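Notas para la charla: «La aguja manda». Sábado, después del café

Diapositiva 1. Saludo y por qué me gusta tanto este tema

Buenos días. Presentarme rápido (Irja Tikkanen, taller de sutura de Skaltia) y entrar en materia. Decirlo tal cual: coser me sigue pareciendo lo más bonito de la cirugía, ¡y eso que llevo 409 prácticas corregidas! Mencionar a Orvokki Hyvönen, que me enseñó a soltar el hombro y a mirar la curva antes que la punta.

Diapositiva 2. Coger la aguja

Pausa. Preguntar quién coge la aguja demasiado cerca de la punta (levantarán la mano casi todos, yo también lo hacía). La aguja es un arco y quiere viajar en arco. Si empujamos recto, el tejido se queja y el orificio se agranda. Hacer el gesto de la muñeca, despacio, dos veces.

Con instrumental robótico el gesto es el mismo, pero la articulación está ahí mismo, junto a las mandíbulas, y eso es una maravilla: el giro nace a un paso del tejido. Dejar unos segundos para que miren la aguja, la incisión y el hilo negro que la cruza.

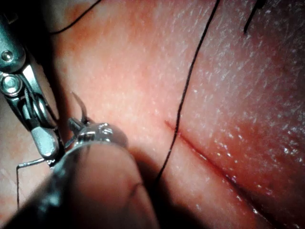 ¿Por dónde conviene entrar con la aguja? Perpendicular a la superficie y a la misma distancia del borde que tendrá la salida, para que los dos labios queden a la misma altura.

Diapositiva 3. La tensión

Aquí me embalo siempre, ¡vigilar el reloj! El nudo aproxima, no estrangula. Sin tacto en los dedos hay que leer la tensión con los ojos: cómo se levanta el borde, cómo se estira el hilo, si el tejido palidece. Contar lo del hilo roto en el curso de mayo.

Diapositiva 4. Para practicar en casa

Tres puntos seguidos, parar, mirar, repetir. Mejor un rato corto cada día. Ejercicio por parejas en la mesa del fondo, hojas con el dibujo de las trayectorias. Si sobra tiempo, preguntas; si no, en el pasillo.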